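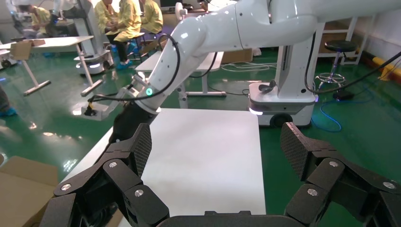

Give it until the end of July, Facundo said, and you'll be asking it to cover your breaks. I told him I didn't take breaks, I took lunch, and I took it when the bell rang like a normal person.

I'd been packing at Garnden long enough that my hands did the job without me. 200 orders a shift, and the whole time my head was off somewhere else – in my sister's kitchen, mostly, or arguing with my landlord. Then the arms came, and they moved me to a stool. Now I sit in a yellow gown and watch a monitor, and when one of them fumbles a grip I tell it what it should've done. That's the job! I get 127 more a month for it.

Fermín Fuentealba went to Setley instead. He said he couldn't stand the sitting. I called him the first week and he wanted to know all about it, was it fast, did it drop things, did it have a name. (It doesn't. I call it Plallis, after the tape we used to use, but only in my head.)

What I miss is dumb. I miss my shoulders hurting at four o'clock, because then I knew it was four o'clock. I miss Fermín singing. Yesterday the arm nearest me stopped over the table, waiting on my answer, and I caught myself humming one of his songs at it. Facundo looked over from his desk and started tapping along.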